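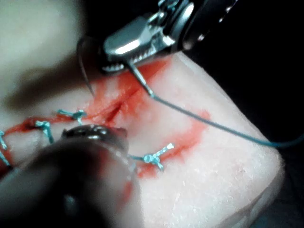
Fumiko Tsuchiya wrote to us after the previous report that she could follow what we had built, but could not find in it what happens to a job when the scheduler itself goes down in the middle of the night, and that for Heiskanen this is the main question. We think the remark is fair, and the present report is arranged so that this matter comes first.

Tirkley job scheduler: progress report to the Heiskanen fund
28 August 2023
Prepared by Reijo Aaltonen for the project team in Rircombe

1. What happens when the scheduler goes down

In the old system, Pliltov, one process kept the list of waiting jobs in its memory and wrote it to a file from time to time. If the process stopped, everything that had changed after the last write was lost, and a person had to compare the file with the output folders in the morning. Many of our users have learned to send their jobs twice for this reason, and that habit has made the queues longer than they need to be.

In Tirkley the list of jobs is kept in a database, and every change of state is written there before the scheduler acts on it. The scheduler runs in three copies. Only one of them, which we call the leader, gives out work. The leader holds a lease, and it must renew this lease regularly. When it does not renew, one of the other two takes the lease and continues from the state found in the database.

The difficult case is a job that was given to a worker shortly before the leader stopped. The new leader cannot know at once if the worker received it. In our first version the new leader simply sent the job again, and this caused some jobs to run two times in parallel. For a job that only reads data it is a waste. For a job that writes to a shared table it is a real error. We have therefore changed the design in the following way. Each assignment now carries an assignment number which grows with every attempt. The worker must show this number when it asks to store a result, and a result with an old number is refused. The new leader waits 300 seconds for the worker to report before it makes a new attempt.

The waiting time was discussed at length. A shorter time would bring jobs back faster, but our network between the two machine rooms has short breaks, and with a short wait we would start many attempts without need. We have made it a setting which can be changed for each queue. The default stays as written above until we have more experience.

One part of the problem is not solved by this. If a job writes directly to an outside service, and does not go through our result store, we cannot refuse the old attempt. We can only mark such jobs so that they are never started again automatically. The owner will get a message and has to decide. We have written this clearly in the user guide, in the chapter on retries, and the job form now has a field for it. The field has no default value on purpose.

2. Moving the jobs from Pliltov

At the start of the project we made a list of all regular jobs in Pliltov and found 645 of them. The conversion tool reads the old job file and writes a new job description, together with a list of the points which it could not understand. Most jobs convert without any change by hand. The ones that do not are nearly always of two kinds.

The first kind uses the old calendar words. Pliltov knew expressions such as "last working day", and it took the public holidays from a table which was maintained by hand and which was not correct for all years. We did not want to copy this table. Tirkley reads holidays from a calendar file that each department can publish and correct. Until a department has published its file, its jobs with such expressions stay in Pliltov.

The second kind depends on the order of jobs without saying so. A job was set to start at a certain hour because another job was usually finished by then. Such a dependency is not written anywhere, and the tool cannot find it. We now compare the input and output paths of all jobs and produce a list of suspected pairs, which we send to the owners. The answers come slowly. Some owners have left, and the people who took over their jobs do not always know why a certain hour was chosen. In these cases we keep the old start hour and also add the dependency, so that the job waits for both. It is a careful solution and it makes some jobs later than before, but no owner has complained so far.

Both systems run side by side during the move. A job can be active only in one of them. In spring we had one mistake here, when a job was switched on in Tirkley but not switched off in Pliltov, and the monthly storage overview for one department was produced with double values. The overview was corrected the same day. After this we moved the switch into the conversion tool, and it is no longer possible to do one half of it alone.

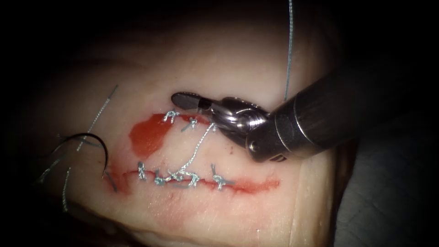 Two parallel incisions with interrupted sutures; instrument at right.

3. Load tests

The load test of this period had the purpose to find out how the database behaves when many short jobs arrive together. We sent 3585 jobs into one queue and looked at how long it took until the last one was given to a worker. The first run was disappointing. The leader spent most of its time asking the database for the next job, and each question went through the whole list again. An index was missing on the column for priority. With the index, the same test finished in about 10 minutes, and we consider this good enough for the present use.

We also stopped the leader by force during the test, several times and at different moments. All jobs reached a final state and none was stored two times. In one of the runs, however, the change of leader took much longer than we had expected. The reason was a clock that was wrong on one of the machines. The lease compares times, and we had assumed that the clocks agree. The scheduler now reads the time from the database only, and it writes a warning if the local clock is too far away from it.

We have not yet tested with a database that is slow but still answering. From our experience with Pliltov this is a more usual situation than a complete stop, and it is harder to repeat in a test. It is planned for the next period.

4. User interface and messages

The web page for job owners was opened to three departments in this period. It shows the state of each job, the history of attempts and the log output. The response was mostly friendly. The most frequent wish was to see the reason why a job is waiting. Before, the page said only "waiting", and this could mean that no worker is free, that another job must finish first, or that the queue is paused. The page now says which one it is, with a link to the other job where there is one.

A second wish was for fewer messages by mail. Tirkley sent a message for every failed attempt, also when the next attempt succeeded. This is now changed, and a message goes out only after the last attempt. Owners who want the old behavior can turn it on.

We had promised a version of the page for small screens. It is not ready. The work was put back in favor of the assignment numbers described in section 1, and we ask the fund to accept this change of order. The cost of the work does not change.

5. Open points and risks

The main risk is still that the move takes longer than planned, because of the jobs with hidden dependencies. We do not want to switch Pliltov off while jobs with unclear owners remain in it. On the other hand, each month with two systems costs us working time, and the machine on which Pliltov runs gets no more security updates. Our proposal is to close Pliltov for new jobs in October and to place it behind the internal firewall at the same time. Existing jobs would continue to run there.

A smaller risk is the knowledge about the lease code, which at this moment is with one person in the team. A second colleague has begun to review all changes in this part and has written the description of the design, which will be attached to the next report. We would also welcome a reader from the side of Heiskanen, if there is somebody with interest in it.

The question of the license was raised at our last meeting. The conversion tool contains a small part that was taken over from the Pliltov source, and we are not sure under which terms it was given to us. We have asked and wait for the answer. If the answer is negative, we will write this part new, and the tool will be published later than the scheduler.

6. Work for the next period

Test with a slow database, and publication of the results together with the test scripts.
Calendar files for the departments that have not yet published one. We will offer a template.
Page for small screens.
Closing of Pliltov for new jobs, if the fund agrees with the proposal in section 5.
Manual for operators, with a chapter on changing the leader by hand.

The spending is within the plan for this period. The detailed table was sent separately to the fund office. We have moved a small amount from travel to hardware for the third scheduler machine, as agreed with Fumiko Tsuchiya by mail.

Questions on sections 1 and 3 may be sent directly to Reijo Aaltonen. For the other sections please use the common address of the project, so that more than one of us can answer.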